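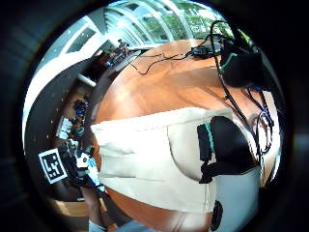 *View from the hand-held gripper: masked operator, wooden table, windows behind.*

## Demo collection catch-up, September

In the room: Rongrong Meng, Zixuan Tang, me (typing, so blame me for typos)

**Where we are**

We're at 500 hand demos for the Drekex sorting task and the target is still 1,000. Rongrong thinks we can get there this month if we stop redoing the start position every morning. I agreed, loudly. Zixuan wants the start position kept as it is, so we'll try a taped outline on the table and see if everyone can live with that!

**Cables**

We spent way too long on this one. Zixuan finds the cables tug at the wrist on the long reaches, and you can see it in the playback – the path goes wobbly near the end. Rongrong has longer ones coming from Kinnunen. Until they show up, short reaches only.

**By hand or by remote**

I ran 5 remote sessions on the Darkholm arm and they were slow going (my fault partly, I kept overshooting the bin). The hand demos look smoother to me. Rongrong still wants some remote ones in the mix for the tight corners, where a person's wrist bends in ways the arm can't follow. We settled on hand demos for the main set and remote for corners.

**Bad takes**

Please mark them right away, don't save them up for later. I found 4 in the last batch with the marker out of view for most of the run and had to pull them myself.

**To do**

- Zixuan: tape outline, then a short test batch
- Rongrong: chase Kinnunen on the cables, ask Vurkunley if we can keep the room past September
- Me: corner sessions on the Darkholm arm, clean up the file names

Wrapped up at 3:40.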